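5 Changing or pausing your box subscription

This section applies to the Bridari monthly beauty box and to the smaller Drotine skincare box. Gift boxes bought as a single order cannot be changed once the payment has cleared. For those, see section 7.

5.1 Before you start

You will need the email address used for the order and the subscriber number printed on the packing slip. The number has 6 digits and starts with the letter B or D. If the slip has been thrown away, the same number is given in the confirmation email under "Your details".

Changes must be saved by the 14th of the month to affect the next box. Changes saved later are kept and applied to the box after that.

5.2 Updating your beauty profile

1. Sign in and open My Box.
2. Select Profile, then Edit.
3. Choose a skin type. Only one can be active at a time. If two seem to fit, choose the one that matches the cheeks.
4. Choose a shade range for base products. The ranges follow the Kosmont shade card supplied with the first box.
5. Under Hair, choose length and texture. Leave Colour-treated blank if the last treatment has grown out.
6. Under Leave out, tick up to four product types you do not wish to receive.
7. Select Save. A green bar is shown at the top of the page when the profile has been stored.

Note: Ticking Fragrance under Leave out removes perfume samples only. It does not remove scented creams or soaps. To avoid these as well, tick Scented care.
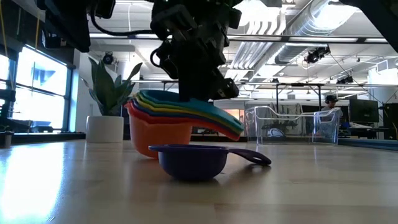
Fig. 5-1. Nested measuring cups with the gripper at the rim.

5.3 Entering allergies

The allergy list is separate from the profile and is not cleared when the profile is reset.

1. Open My Box and select Allergies.
2. Type the first letters of the ingredient. Names are listed as they appear on product labels, so almond oil is found under Prunus.
3. Select the ingredient and then Add.
4. Repeat for each ingredient. There is no upper limit.
5. Select Confirm list. Ingredients which have been added but not confirmed are lost on leaving the page.

CAUTION: The allergy list is checked against full-size products and against sachets packed by Bridari. It is not checked against leaflet samples from other brands. Read the label of every item before use, and carry out a patch test on the inner arm. Do not use a product if the seal is broken.

5.4 Pausing

A subscription can be paused for one, two or three boxes. Payment is not taken during a pause, and points already earned stay on the account.

1. Open My Box and select Pause.
2. Choose the number of boxes.
3. Check the restart month shown on the next page. A two-box pause starting in May restarts in July.
4. Select Confirm.

To end a pause early, return to the same page and select Restart now. The cut-off in 5.1 still applies.

Note: Prepaid plans are extended by the length of the pause – nothing is refunded.

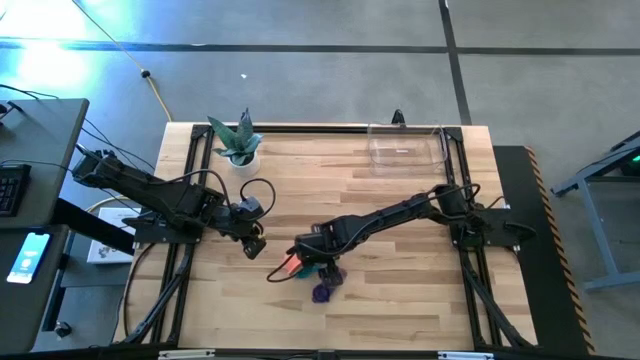 Page 14

5.5 Swapping one item

Subscribers on the Ackah plan may swap one item per box. The swap page opens when the contents are announced and closes after 4 days.

1. Open the swap link in the announcement email.
2. Select the item to be removed.
3. Select a replacement. Items marked Low may sell out before the order is stored. If this happens the original item is sent.
4. Select Swap. The choice cannot be reversed.

Points may be used in place of the plan. One swap costs 2000 points, taken when the swap is confirmed.

5.6 Messages you may see

"Profile locked": the box is being packed. Try again after the dispatch email has arrived.

"No match for shade": the range chosen is not available this month. A lip or nail product is sent in place of the base product.

"List not confirmed": go back to 5.3, step 5.

Text revised July 6, 2022. Corrections to this section should be sent to Roswitha Brunner, Subscriber Guides, with the section number in the subject line.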